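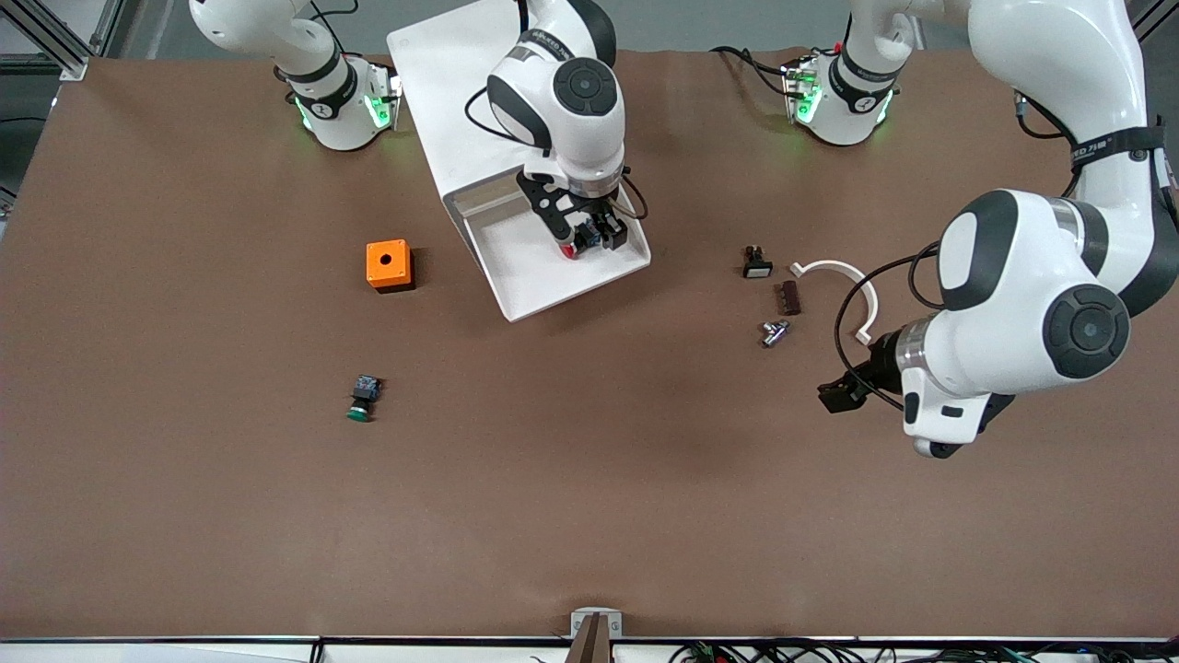
An afternoon of push buttons at Tendley

March
By Erhan Gezer

I have a drawer at home with nothing in it but switches. Toggles, rockers, a big old rotary one off a table saw, a few push buttons I have never found a use for. So when the Tendley open day came up I signed up the same evening, and then I talked my brother-in-law into driving, which was generous of him because it's a long way out to Alura and he doesn't care about switches at all. (He does now, a bit. We'll get to that.)

Tendley makes and assembles operator controls, meaning the buttons, lamps and boxes you find on the side of a conveyor or next to a loading door. If you've ever pressed a fat green button to make a garage lift go up, you've used something of this kind. The building is low and plain, with a gravel lot and a side entrance that everybody uses, and the open day ran from 1 in the afternoon until they more or less swept us out.

We started in the stock room. I could have stayed there. The shelving system is one they call Sorton, and I think they came up with the name themselves, because it's painted on the end of each row by hand. It holds nearly 3000 different parts, and the idea is simple: things live next to what they get attached to. Button heads are beside their collars, and contact blocks are one shelf down. I had always assumed a place like this would go strictly by part number, and they do have part numbers, but you could walk in with an order sheet, go down one aisle, and come out the other end with everything for a complete control box. I went home and rearranged my drawer.

They let us pick things up, too! That was the best decision of the day. A push button seems like one object until you hold the pieces in your hand. There's the head, the part you press. There's the collar that goes through the hole in the panel. Behind that is the block with the contacts in it, where the wires go. On the line they showed us, called Danko, the head and the block come apart with a quarter turn, so you can change what a button does without taking it off the panel. I must have clicked one together and pulled it apart twenty times while the tour moved on to gaskets.

The tables

Past the stock room is the area with the work tables, big ones with smooth brown tops. This is where the small parts get laid out and sorted, some of them into a shallow white tray with raised sides. I liked the color of those tables. Small electrical parts are mostly black and gray with a bit of metal, and on the brown you can still pick them out easily, and anything red or green or orange practically jumps at you. My own bench is covered in a gray mat and I lose things on it constantly. I asked what the tops were made of and got a long answer about a supplier that had closed, and never did learn the material.

The tray turned out to be a topic in itself. Our guide was firm that a tray should start empty each time and that you never top up one that's half done. Fill it, pass it on, start with a bare one. She said most of their mix-ups in the early years came from leftover pieces in the bottom of a tray that someone took for part of the next order. I'm guilty of this with screws. I have a jar of "probably from the dishwasher" that I've been adding to for years.

Then came the part I'd been waiting for, which was colors. I'd always thought of button colors as a matter of taste, or of whatever was in stock that week. On the sheet Tendley handed out, red was for stopping and green was for starting, and they are strict about it on everything they assemble. The mushroom heads, the wide rounded ones, are shaped that way so you can hit them with a palm or a gloved hand and not have to aim with a fingertip. A green one is a cheerful thing. It's glossy and slightly flattened on top, and with the silver ring under it and the short black collar below, it reminds me of something you'd find on a good pinball machine.

The box it goes with is every bit as nice. Ours was orange with a black base, small and square, with one round hole in the middle of the cover and a little screw near each corner. I know that sounds like a very ordinary object. But think about what it has to put up with in a working building: elbows, carts, somebody's coffee. One hole, one button, one job. I'm a fan.
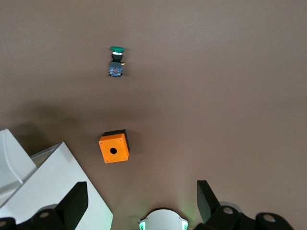
Does anyone still want a single-button box, now that everything has a screen on it? It was asked from the back of our group, and a voice near the door answered before the guide could, saying that she had screens all over her bakery and the only control her night crew trusted in the dark was the one they could find with a thumb. There was a lot of nodding. The guide said single-hole boxes were among the steadiest things they sell, and that the two-hole version came next, and that by the time you get to five holes people have usually started asking for labels in several languages.

The hands-on bench

After a coffee break (good coffee, very dry cookies) we got to build one. Each pair of visitors was given a box, a button, a contact block and a screwdriver, plus a card with the steps printed on it. I'll put down how it went, partly so I remember it myself.

You take the cover off first and set the screws somewhere they can't roll. The collar of the button goes through the hole from the front, and a nut goes on behind. The trick is to hold the head square while you tighten, or it creeps around and you end up with a button that sits crooked forever. Mine crept. My brother-in-law's did not, and he has mentioned it several times since. After that the block clips on with that lovely quarter turn, and you go around the cover screws a little at a time, corner to opposite corner.

The first one took us ages. We had the nut on backward and had to start over, and then I overdid one screw and had to back it out. The second went together so smoothly that we both sat there pressing it. There's a particular feel to a decent push button. It gives you a little resistance, then lets go, and you know without looking that it's done its thing. The guide had a word for this that I didn't catch over the noise of a dozen people all clicking at once.

On the wall by the bench hung a framed order slip, number 2608, which is apparently the one everyone there talks about. A customer had ordered a whole batch of boxes with the holes in the covers and then sent buttons from another maker, a hair too wide. Instead of sending them back, the people at the tables opened up every hole by hand, with files. The slip has a coffee ring on it and somebody's drawing of a very tired face. They've since made a little go/no-go ring that hangs from a string at each table, and you slip the collar through it before you do anything else. I want one of those for drill bits.

A few practical notes if you're thinking of going next time. Wear closed shoes, they do check. Parking fills up early, and the overflow lot is across the road behind the feed store. Kids are welcome and there was a low table for them with big parts to sort by color, which frankly looked like more fun than the gasket talk. The shop sells odds and ends at the end of the afternoon, loose heads and blocks mostly, from open bins. I came away with a paper bag of black collars and a green mushroom head that has no block, no box, and no purpose yet.

My brother-in-law bought an orange box. He wants to wire it to the light over his grill, and he's asked me to come by and help with the nut.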